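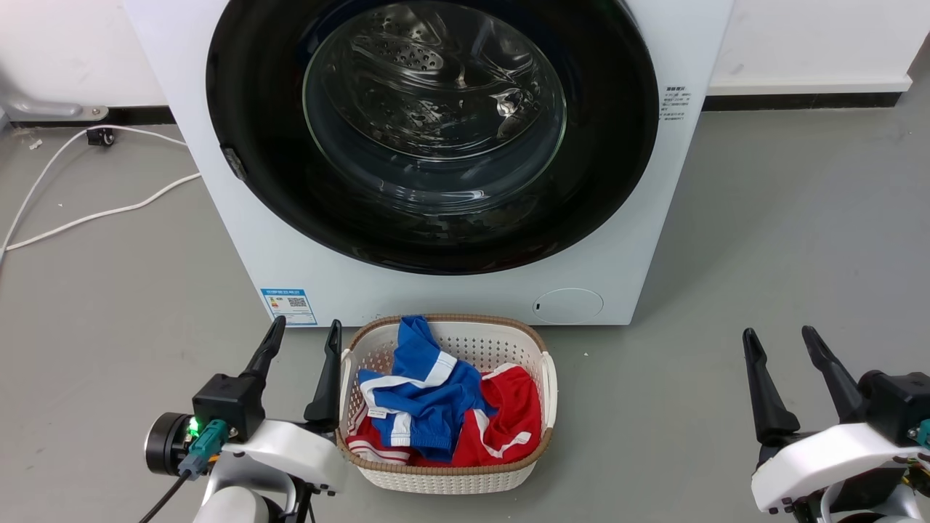 Preparing a Lerkside Electric Vehicle for Long-Term Parking

Owners who expect to leave a vehicle parked for more than 15 days should complete the steps below. Instructions revised 5/4/19.

Step 1. Drive or charge the vehicle until the battery display reads between 50 and 60 percent. Do not store it above 90 percent.

Step 2. Park on level ground, select Park and set the parking brake.

Step 3. Open Settings, then Power, and turn on Storage Mode. Remote climate control is not available in this mode. 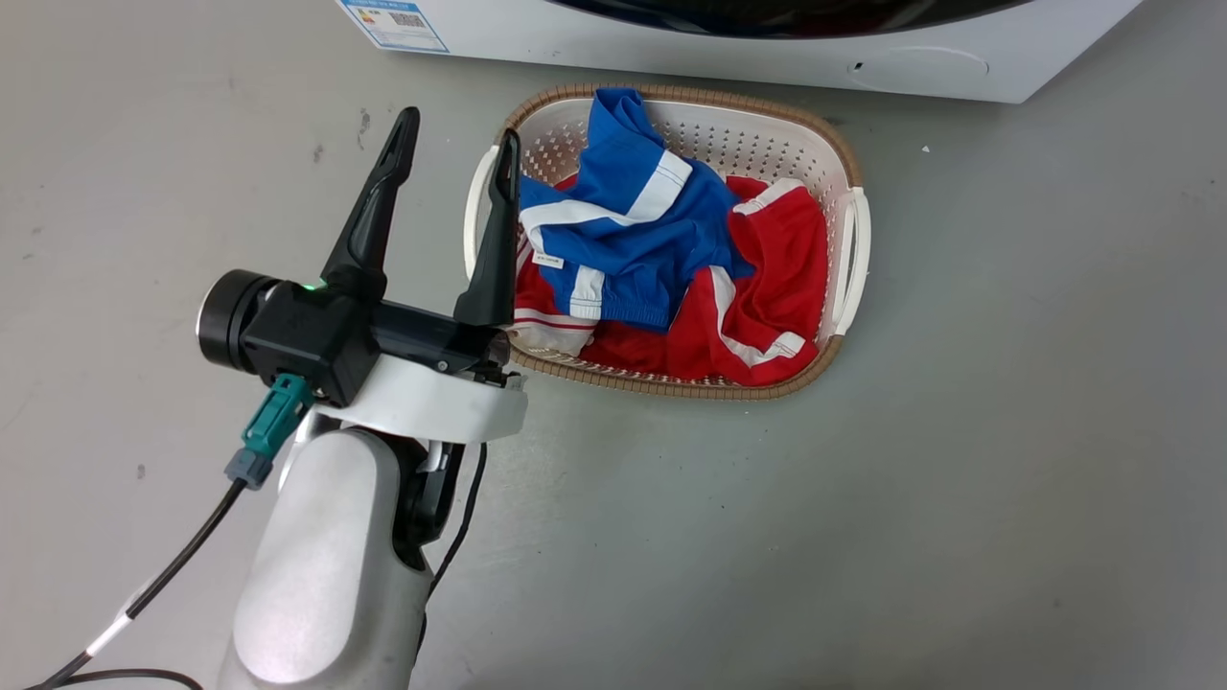

Step 4. Unplug the charging cable and close the port door until it clicks. Owners of a Zamier wall charger should also switch off the unit.

Step 5. Check the battery display every 6 weeks. If it reads below 20 percent, charge to the level given in Step 1.

To return the vehicle to use, turn off Storage Mode and check the tire pressures before driving. If warning code 97 remains on the display, contact the service desk and ask for Gobnait Lenihan.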